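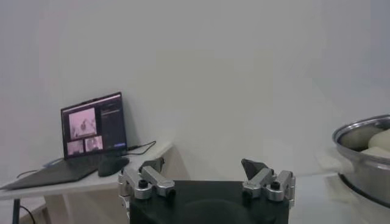
Stoltness Road Users' Group
Notes of the meeting held on 10/02/2026, typed up by me, Janka Michalík

We got going a bit late as half of us were stuck behind the bin lorry on Ranetti Lane, fittingly enough. Last meeting's notes were agreed, with one fix: I'd put the 50 bus down as the 90. Sorry, drivers of the 90!

Residents' parking
This took up most of the evening. The council wants permits on all the streets between Štěpánek Bridge and the station, and 1267 households have had the letter. Ludmila Malý had been through the small print (bless her) and says visitor passes would be capped at 33 a year per home. I think that's mean, and said so. Two people from the bridge end were all for it — they can't park outside their own homes once the commuters arrive. We voted to back the permits but ask for a higher visitor cap. Ludmila will write the reply and send it round before it goes in.

Loading bay outside Futitz
The shop would like its bay moved round the corner so vans stop blocking the cycle lane. No objections. I'm to ring the manager and find out what hours they'd need.

Bus shelter
Still no glass in the back panel. I chased it again and got the same email as before, word for word.

Any other business
Someone asked whether the one-way trial on Ranetti Lane ends in July or carries on. None of us knew — I'll ask.
Ludmila wants the faded zebra crossing on the next agenda, so it's on.

Next meeting same place, and please bring your own mug.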